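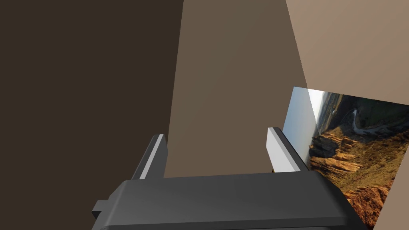 Fig. 1. Flat, matte dark grey, a little lighter on the upper surface.

Filed under: Course Handouts > Drawing and Tone

Week 5: Seeing greys

Welcome back, everyone, and thank you for the lovely pile of sketchbooks from Starkcombe (I have read every page, even the soggy ones). Last time we stayed with line. This week we put line away for a bit and think about tone, meaning how light or dark a thing is, whatever colour it happens to be.

Most of us draw what we know. We know a slate roof is dark, so we scrub it in dark all over and then wonder why it looks like a hole in the paper. Go and look at one in the afternoon and you'll find the side facing the sky is often paler than the white wall under the eaves!

Half close your eyes when you look. Detail drops away and the big shapes stay put. Try to settle on three tones before you touch the paper, and leave the darkest until last, as it is a devil to rub out.

For homework, please make a strip of greys in soft pencil, then one small drawing of something dull and plain from your kitchen, lit from one side. Spend 29 minutes on it and then stop, even if you're enjoying yourself.

Reading: the Jirthorpe notes, page 74 onwards. Baert is good on shadows but rather heavy going, so do take it in small sips.

Faith Mbwambo, room 3005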